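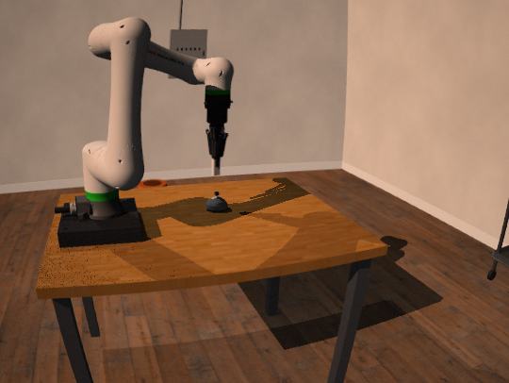 Zuliso Bench Cell
Product page - Arms and grippers - Zuliso
Page updated May 6, 2024

Table-top arm cell for light pick and place. One arm, one gripper, one base plate, one wood-top table. Set up in simulation first, so you can see your own part under the gripper before anybody crates anything.

Open day demo now written up below. Sorry for the wait, it was a busy week.

What comes with it

White six-joint arm with green rings
Black two-sided gripper, fitted
Base plate and bolts
Table, wood top, dark legs
The simulated room, same one we run at the open day, with the cart and the wall box left in
Thevar planner, one seat, 37 ready-made moves
Cable set

Not included: air supply, guarding, your fixtures. Ask for the Noltuneck guard kit if you need panels. Separate price, separate lead time.

Open day at Trorndale

Visitors came through the Trorndale showroom in groups. Talk first, then the simulated cell on the big screen, then questions. Each group got 30 minutes, which was too short, and we'll fix that for November.

Bhavana Palaniappan ran the demo. She kept it to one small rounded part and one approach, straight down from over the table. People wanted to see the wrist and the last stretch of the move, so most of the time went there. Elbow high, wrist over the part, tool pointing at the wood. Then back up and again from a different view.

Good turnout from small shops. Packing, lab supply, a couple of teachers. Several had never looked at an arm cell before and said so, which made for better questions than we usualy get.

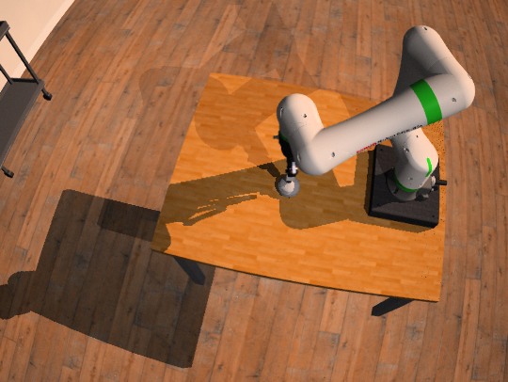
Questions that came up

Can it sit at the edge of the table?
Yes. Plate goes near one end, leaves the rest of the top clear for work. You can move it in the planner and check reach before you drill.

Which way does the cable come out?
From the side of the base. Leave room there. Do not push that side up against a wall.

Can I load my own part?
Yes, send us the model file or a sample and a drawing. Simple round parts are quick. Soft or floppy stuff - call first.

Do the shadows matter?
Only if you plan to use a vision add-on. The room light in the simulation can be moved to match yours. Low light from one side throws a long shadow of the arm right across the work area, and a lot of people at the demo noticed it. Worth trying before you pick where your lamps go.

Will a move from the planner run as is on the real arm?
Treat it as a draft. Run slow, check clearances, then bring speed up. We do this on site with you if you take the setup visit.

Working at the part

The slow bit of any cell like this is the last little distance down. In the demo the gripper comes in from directly over the part and the fingers come down close above it, so there's not much sideways room to worry about. Easier to teach, easier to fix when somebody bumps the table.
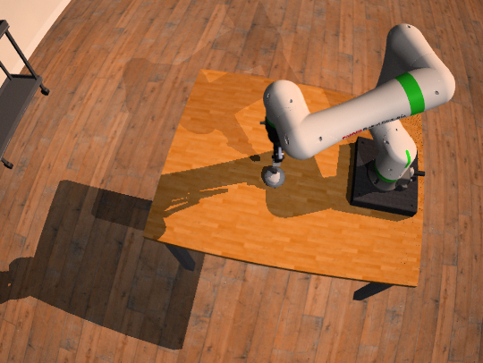
Same approach works for most small parts that stand alone with open space on all sides. Crowded trays are a different job. You'll need thinner fingers, maybe a tilt at the wrist, and more time in the planner. Bhavana has notes on tray work, ask for them at the desk or put "tray" in the subject line.

We were also asked for a straight yes or no on stacking. Not with the standard fingers. Long fingers are on the options list.

Options

Long fingers, pair
Second base plate, for moving the arm between tables
Extra Thevar seat
Noltuneck guard kit
Setup visit, one day

Ordering

Part number ZB-539. Lead time 40 days from deposit. Options ship with the cell unless you tell us othewise. Guard kit ships on its own.

Quotes by email, please include table size, part weight and how many parts an hour you need. A rough sketch is fine. If you were at Trorndale, say which group you were in and we can pull up the questions you asked.

Next open day: November, same showroom, longer slots. Sign up at the front desk or reply to any Zuliso quote. Bring a part if you have one small enough to carry.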